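O cabide de pé e o custo de pendurar

O mobiliário de escritório é escolhido por catálogo, e o cabide de pé costuma ser a última linha da encomenda. Ninguém discute a sua altura, o número de ganchos ou o local onde fica. O resultado vê-se nas costas das cadeiras: casacos dobrados sobre o encosto, mochilas no chão, malhas que acabam debaixo de uma roda. Sustento neste texto que o problema é de projeto e que se resolve antes de comprar mais armários.

O primeiro erro é o da posição. Um cabide colocado longe dos postos de trabalho obriga a um desvio à entrada e a outro à saída. Um cabide colocado no meio da sala atrapalha a passagem. A localização que defendo é a periferia próxima: junto a uma guarda, a uma parede ou a um pilar, com as cadeiras a poucos passos. No piso superior aberto, a faixa ao longo da guarda raramente serve para secretárias e presta-se bem a este uso. O cabide metálico preto encostado a essa faixa ocupa pouca área e não tapa a vista para o piso de baixo.

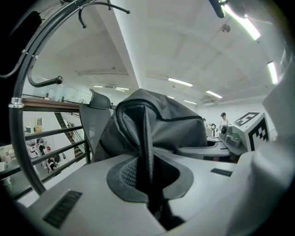 A geometria do gancho

O segundo erro é tratar todos os ganchos como equivalentes. Um gancho curvo de varão fino, sem remate, concentra o peso numa linha estreita e marca o tecido. O remate em bola distribui melhor a carga e evita que a ponta entre na malha. Nos tecidos de rede a diferença é maior, pois a ponta nua encontra sempre uma abertura.

Norbert Šťastný, que equipou os escritórios da Rirkon em Firnville, defende a posição contrária: para ele o remate é acabamento, e o que conta é a profundidade da curva. Tem razão em parte. Uma curva demasiado aberta deixa cair qualquer peça lisa. Mas uma curva funda sem remate apenas garante que o casaco fica preso pelo sítio errado.

Na Rirkon havia 68 postos de trabalho e 11 cabides, todos do mesmo modelo. A proporção parece razoável no papel. Em junho chegava e sobrava; no inverno, cada gancho recebia duas ou três peças sobrepostas, e a de baixo só saía depois de se retirarem as outras. A capacidade de um cabide deve ser calculada para a peça mais volumosa da estação mais fria, com um gancho por pessoa e alguma folga para visitas.

A peça e o seu ponto de suspensão

Falta falar do casaco. A presilha cosida no interior da gola existe para suportar o peso da peça e é quase sempre ignorada. Quem pendura pelo capuz ou pela gola transfere a carga para uma costura que não foi desenhada para isso. Nos casacos leves com forro de rede o efeito é rápido: a rede cede antes do tecido exterior e a gola perde a forma.

A mão que segura a peça também conta. Agarrar o tecido num ponto único e puxar para cima forma uma prega alta, com o resto do casaco a descair para um lado. Convém segurar junto à gola, deixar a peça assentar pelo próprio peso e só depois levá-la ao gancho. Um casaco preto sobre um cabide preto exige ainda um pouco mais de atenção, por falta de contraste entre a presilha e o metal. 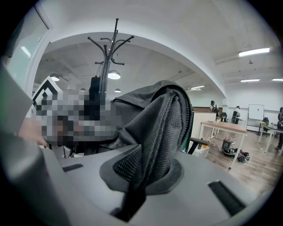 Vale a pena trocar o cabide de pé por ganchos de parede?

Depende da parede e da flexibilidade que se pretende. Os ganchos fixos não tombam e libertam o chão, mas exigem uma superfície resistente e ficam onde foram aparafusados. Num piso com divisórias de vidro, o cabide de pé continua a ser a solução mais simples, desde que a base seja pesada e a carga fique repartida pelos dois lados.

A estabilidade

O cabide carregado de um só lado é uma alavanca. Com os ganchos a 210 cm do chão, altura que encontrei num modelo antigo em Machala, bastam dois casacos pesados do mesmo lado para que a coluna incline. Prefiro colunas mais baixas e uma segunda fila de ganchos a meia altura, para sacos e peças curtas. As peças mais pesadas devem ficar próximas do eixo, e os guarda-chuvas devem ter suporte próprio.

As abraçadeiras e uniões da coluna merecem uma verificação periódica. O aperto perde-se com o uso, e uma folga pequena na base traduz-se numa oscilação considerável no topo. A operação demora poucos minutos e devia constar do plano de manutenção, ao lado das cadeiras.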